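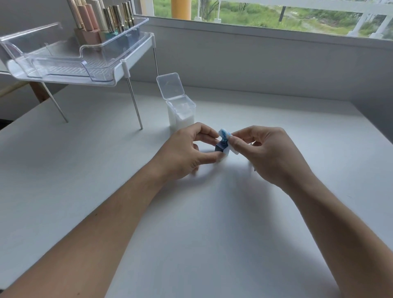

Ayten Kahraman objected, on reading a draft of this section, that a rim does not need to be spotless, only clean enough for the cap to reach the same stopping point each time. We adopted her wording as the working definition of a cleaned bottle, and the term is used in that sense throughout.

3.2 Cleaning of the bottle neck

Figure 2. Wiping the neck of an open nail polish bottle with a folded cotton pad. The pad is pressed against the neck while the bottle is held upright.

Polish collects on the neck whenever the brush is drawn across the rim to remove the excess. The deposit dries in layers. After repeated use it fills the upper turns of the thread and forms a raised ring at the mouth, and the cap then seats on the ring instead of on the glass. The gap admits air, and solvent is lost from the bottle between uses. Earlier household studies recorded thickened polish as a property of the product or of its age. The condition of the neck was usually left out of the record, and the two causes cannot be separated after the fact.

Participants in the Helside group were asked to clean each bottle at home, at their usual table or desk, with the materials they already owned. No cleaning method was prescribed in the first round. Three methods appeared in the diaries: a dry tissue, a cotton swab dipped in remover, and a cotton pad folded over the neck. The folded pad (Figure 2) was the most common and was carried forward as the reference method for the second round. Both hands are occupied in this method. One holds the bottle upright by the body and the other closes the pad against the neck.

Remover was applied to the pad and never poured on the bottle. Liquid that runs down the inside of the neck thins the polish, and in the first round 2 bottles were withdrawn for this reason. The pad was wetted over an area no larger than the fingertip, folded once, and turned about the neck under light pressure. It was refolded to a clean face when the color no longer transferred. Dark blues and reds required more refolding than pale shades, but the difference may reflect how easily the residue is seen and not how much of it is present. We did not weigh the pads.

The Tosard group followed the same procedure with one change. The cap was wiped on the inside before the neck, on the suggestion of Duygu Duman, and set down with the brush resting across a dish. Residue in the cap is otherwise pressed back onto the cleaned thread at the first closing. Participants reported this step as the least convenient of the procedure, and it was skipped more often than any other.

The diaries yielded 3,738 usable entries over 6 months, ending in May. An entry was counted as usable if it named the bottle, stated whether the neck had been wiped, and gave a rating of how easily the cap turned. Roughly 1,000 further entries lacked the rating and were set aside. They were not imputed. Bottles with a square body were rated easier to hold during wiping than round ones, and several participants noted that a round bottle rotated in the hand along with the pad.

Storage of the pads had a small effect on compliance. Participants who kept them stacked in an upright container within reach of the work surface wiped the neck at the end of most sessions. Those who kept them in a drawer or in another room tended to postpone the task and clean several bottles at once. By then the deposit had hardened, and the pad had to be held in place before it could be turned. Fibers caught in the thread were reported almost entirely from these delayed cleanings. A second pass with a fresh face of the pad removed them in most cases.

Two removers were supplied to participants who had none, listed in the tables as Uçar and Pusex. The acetone-free product took longer to soften a hardened ring. No difference was found for residue wiped on the same day, and the entries for the two products are pooled in the remainder of the section. Opening force was measured only on the bottles returned at the end of the second round, as described in Section 3.3.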